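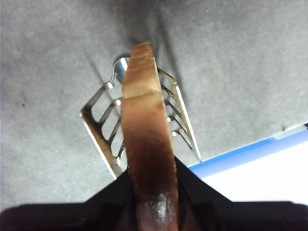 3. Griller les tranches

Le meilleur moment de la matinée ! Posez le grille-pain bien à plat, dégagez les deux fentes, puis réglez le brunissage. Sur les modèles à voyants, commencez au niveau 3 : la mie reste moelleuse et la croûte chante déjà.
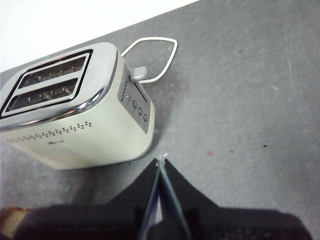
Glissez ensuite le pain bien droit, sans forcer, et abaissez le levier jusqu'au déclic. Envie d'arrêter plus tôt ? Une pression sur la touche d'annulation, et tout remonte.

Attention : jamais de couvert en métal dans les fentes, même appareil éteint.

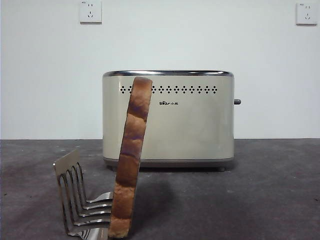

4. Servir

Laissez reposer 30 secondes debout, beurrez, croquez !

Remarque : débranchez avant de vider les miettes.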